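Budgeting for a two-arm sorting setup, what am I forgetting?

Posted by Nonmont, Sep 7, 2024

Hi all, I'm pricing up a pair of small arms for our makerspace and have $3,000 put aside. The job is sponges onto little shelves, like these (I've already got the sponges, ha).

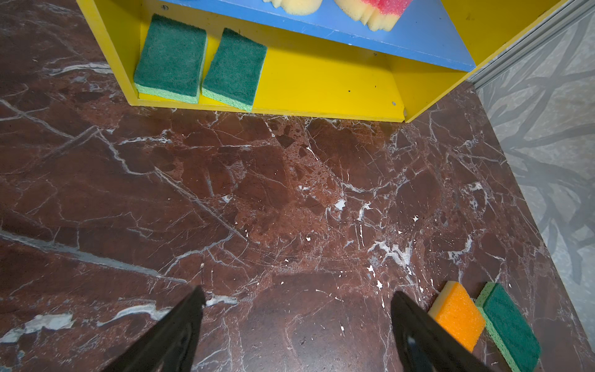
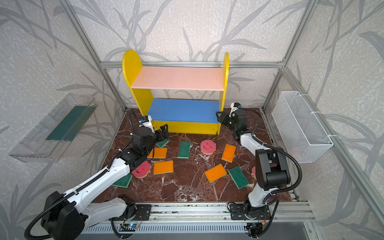

Sponges and a yellow-sided shelf, both views

Will the money stretch to the frame as well, or should I start with one arm?

Praldale

Start with one! I spent $2,000 before I'd bought a single bolt of aluminium extrusion, and then cable sleeving, cameras and spare gripper fingers ate some $1,000 more. Get a freight quote in writing too.

Colombo

depends on the arm. buy the shelf last, they're cheap

Mutel

Agree with Praldale, and keep a bit back for cable ties. I'm on my 5th bag.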